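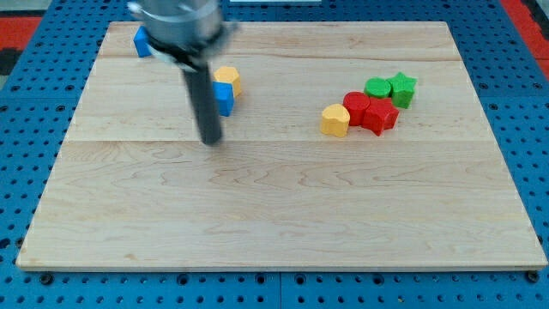

Ticket 545 - Arm pushes blocks off line to the right of the board
Project: Skoltow block sorter
Location: Cledport shared workshop, back bench
Opened by: Marwa Amrani
Assigned to: Nattawut Paisan
Priority: normal
Status: closed

Marwa Amrani wrote:
The arm is supposed to push each block to a target using the rod. Left half of the board is fine. On the right half the rod comes down too far over, so it catches the block on one side and the block turns instead of sliding. The star shapes are the worst. The hexagon is good wherever I put it, as long as it's on the left.

Error at the right hand edge of the board is 5 mm, measured with a steel rule from the rod tip to a pencil cross. At the left hand edge I can't measure any. It was fine at the start of June and I haven't changed the push code.

What I've tried:
Restarted the controller. No change.
Ran the homing routine again. No change.
Swapped which blocks are on which side. The fault stays with the side, it doesn't follow the block.
Slowed the moves to 40 per cent. Blocks turn more slowly but still turn.

Nattawut Paisan wrote:
Thanks, that's enough to be going on with. If it grows from left to right it sounds like scale or rotation in the camera calibration, or the board has moved. Can you check a few things before I come in?

1. Is the board still up against its stops?
2. Is the rod tight in the collar? Try to wobble it with the power off.
3. Which calibration file is loaded? It's printed in the first lines of the log.

Marwa Amrani wrote:
1. There are no stops. The board just sits on the pegboard. I thought it was bolted down but the bolts go into the table and don't touch the board.
2. Rod is tight. There is a tiny bit of play if I really lean on it, nowhere near 5 mm.
3. Log says kurkska_b. Should it be something else?

Nattawut Paisan wrote:
kurkska_b is right, that was the last one Custódio made. Custódio, did you have the board off after that?

Custódio Arruda wrote:
Yes, I took it off to sand it because the blocks were dragging on the seams. I put it back where it had been, by eye. I lined the front edge up with a row of holes. It may not be the same row.

The seams are flush now by the way, you can hardly feel them with a fingernail. Please don't wax it, the foam pieces slid all over the place when we tried that on the old board.

Nattawut Paisan wrote:
OK. The board position on its own shouldn't matter to the blocks, the camera finds those wherever they are. But the calibration used marks on the board, so if anyone reran part of it after the board moved we'd get a mixture of old and new numbers. Did anyone rerun the quick fit?

Yaowalak Kongkaew wrote:
I did. The green star kept being reported in two places at once, so I ran the quick fit to see if that cured it. It didn't, that was the colour threshold, and I fixed it separately. I didn't think the quick fit saved anything unless you told it to.

Nattawut Paisan wrote:
It saves over the top of the loaded file. That's a bad default and I'll raise it as its own ticket.

So kurkska_b has the old corner marks on the left and the new ones on the right. That would give what Marwa is seeing. I'll come in and do the full routine.

Nattawut Paisan wrote:
On site Friday, July 30, 2021. Notes as I went:

Checked the board first. It was turned slightly against the rows of holes. Squared it up by counting holes in from both sides of the table at the front and at the back, then fixed 3 pegs against the edges so it can't creep. They are low enough to clear the rod.

Checked the rod. Marwa is right about the play. Nipped up the grub screw in the collar a quarter turn. Don't go further, the Sakamoto adaptor under it has a soft thread and we have already had to helicoil it.

Ran the full calibration with the board clear. First attempt failed on the far left mark, camera couldn't find it. Custódio's sanding had taken most of the ink off. Redrew it with the fine black pen and the second attempt went through.

Saved as kurkska_c. The old file is still there if we need to compare, but don't load it.

Tested on pencil crosses at all four corners and the middle. Rod tip lands on the cross at each one as near as I can judge with the rule.

Then tested with blocks. Pushed the red star and the yellow heart across the right half, 5 runs each. The star went straight every time. The heart turned once, on a run where I'd set it down with a lobe towards the rod, and I don't think there is much to be done about that from calibration.

Marwa Amrani wrote:
Tried it this evening with everything bunched up on the right and it's much better. It still shoves the neighbouring block if two are touching. Is that the same fault?

Nattawut Paisan wrote:
No, that's the planner. It treats each block as if it were by itself. Jaruwan Sukprasert has a branch that picks the outside block of a group first, ask her if you can try it. Leave a gap between blocks until then.

Things to do before I close this:
Lock kurkska_c so the quick fit can't write to it - done
Ticket for the quick fit default - raised, assigned to me
Note on the bench about not moving the board - Custódio
Spare pen in the drawer for the marks - Marwa

Custódio Arruda wrote:
Note is up.

Marwa Amrani wrote:
Pen is in the drawer. Happy for this to be closed.

Status changed from open to closed by Nattawut Paisan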